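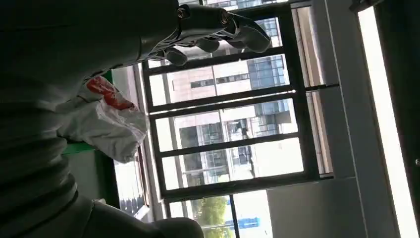
Old multi-pane windows: strip or replace?

zurdenfan
Joined the forum to ask this, so go easy on me. We bought a place with big multi-pane windows in the back room and I'm stuck. The light is gorgeous in the morning, I mean really gorgeous, but two of the sashes rattle and there's a draft you can feel on your neck if you sit at the desk. My brother-in-law says rip them out. A salesman quoted me $3,000 a window for replacements with fake dividers stuck on the glass. I have 14 panes with old putty that's falling out in chunks. Is this a thing a regular person can fix?

pane_and_suffering
Yes! Please don't rip them out. I did mine over two summers with a putty knife, a heat gun on low and a lot of podcasts. Check for lead paint before you scrape anything, the swab kits are cheap. Then it's just slow. Scrape, prime the bare wood, bed the glass, new points, new putty, wait, paint. The waiting is the worst part (mine took almost two weeks to skin over).

Hirvonen
I'll be the grump. I restored five and I wouldn't do it again. By the time I bought the tools, the sandpaper and the good putty and borrowed a steamer, I'd spent a lot more than I planned, and the room was still chilly come November. If you work in there all day you want real double glazing. Pretty doesn't keep your feet warm.

pane_and_suffering
Did you put storms on the outside though? Old sash plus a decent storm is a different animal.

Hirvonen
No storms. My wife hates how they look.

pane_and_suffering
Well there you go lol

Marisol Huaranga
Chiming in from the cheap seats. I rent, so no scraping for me, but I got my drafts mostly under control with rope caulk and the Gruven interior panels. They're acrylic and they press in with a foam edge. I paid $149 for each one and they come out in spring. They do scratch if you look at them wrong, so don't wipe them with paper towels. Also, zurdenfan, check whether the rattle is just the stops. Mine were so loose I could slide a coin in there. I moved the stop over a hair and the rattling quit that same night.

zurdenfan
Ooh, I hadn't thought about the stops. I'll look tonight. Marisol, do the panels fog up at all?

Marisol Huaranga
A little on really cold mornings, along the bottom. I crack the panel for an hour and it clears.

Hirvonen
That fogging ends up in your sill, just so you know. I had a soft spot in one of mine the size of a cookie.

tetora_tom
I'm with Hirvonen on the comfort but not on the money. Get a local sash person to price one window. Mine wanted $180 to reputty and reglaze a single sash, and I did the painting myself. You may only need the two bad ones done and can leave the rest alone for years.

zurdenfan
OK update. It was the stops on one of them! Pried it off, nudged it in, no more rattle. The other one has a cracked lower rail, so I'm calling around for a price on that. Rope caulk in the meantime. Anybody have a color preference? I grabbed the brown and it's pretty ugly against white trim.

Marisol Huaranga
Get the white or the gray. The brown looks like somebody smeared peanut butter on your house.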